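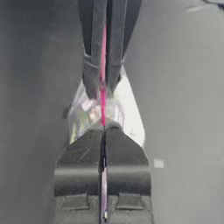

Last updated: Sep 25, 2024

I've had the Nokilance two-arm kit on my bench since February, and I keep putting off this review because I keep playing with it! Passing a clear plastic bag from one gripper to the other is my favorite test — the dark gray fingers pinch that thin pink strip so neatly. Setup took me 9 evenings (the manual is 54 pages, bless it), but I'd buy it again.

Contact | © Olleletti | Back to top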